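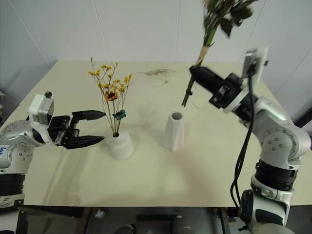 Right, a few people asked why the two-arm table at Miten was switched off for most of August 2022. It was a safety stop and I was the one who called it, so I'll put it down in order.

The task is flower arranging. Left arm looks after one vase, right arm picks up a bunch of stems and puts them in the other. It sounds gentle and most of the time it is.

The fault was on the right arm. With the gripper shut on the stems, it stopped for a moment, then carried on at a much higher speed than we had set. No warning on the screen, no fault light.

I was standing on that side, topping up the stem bucket. The wrist went past my forearm with a hand's width to spare. I hit the stop button. The arm held its position, as it should, and kept hold of the flowers.

Nobody was hurt. One vase went over and didn't break. I wrote it up as a near miss the same afternoon.

First guess was the cables. They run down the outside of the arm and you can see how a loop might catch when the wrist turns. Nayara Guimarães took the covers off and checked every connector. All fine. She re-tied them anyway.

Second guess was the gripper. It wasn't the gripper.

What we found in the logs was a gap. The controller had lost contact with the planning computer for 23 milliseconds. When the link came back it had a queue of old positions waiting, and it tried to catch up by running through the lot as fast as the joints would allow.

There is a setting that says what to do after a gap like that. It should be "stop and wait". Ours was on "resume". It was changed in April when we moved to the new Dretik software, and it wasn't on the list of things to check after an update. It is now.

The speed limit we thought would protect us only applied to new commands. Old ones in the queue went straight past it. I had read that page of the manual and had taken it to mean the opposite.

Changes so far. Any gap in the link now stops both arms - not just the one that lost it. The queue is emptied before anyone can restart. The joint limits are set in the controller itself, so the planner can't get round them.

We also moved the stem bucket. I should not have been able to reach it from inside the arm's range while the thing was live. There's tape on the floor now and a second stop button on the right-hand side.

To test it we pulled the network cable on purpose, in the middle of a move, with everyone behind the line. 5 pulls on each arm. Both arms stopped every time.

Still open: why the link dropped in the first place. The switch is an old one and it's being replaced, but I haven't managed to make it fail on the bench, so I'm not calling that one closed.

Someone asked if Cidis have the same setup at Bragança. They do, same controller. I rang them before I posted any of this. One of their two tables was on "resume" as well.

If you run anything similar, look up what yours does after a lost connection, then pull the cable and watch it. Stand well back when you do.

More from this account
Replacing gripper fingers without losing your zero
Stop buttons: where we put ours and why we moved one
Notes from the April software update
Keeping cables tidy on a wrist that turns both ways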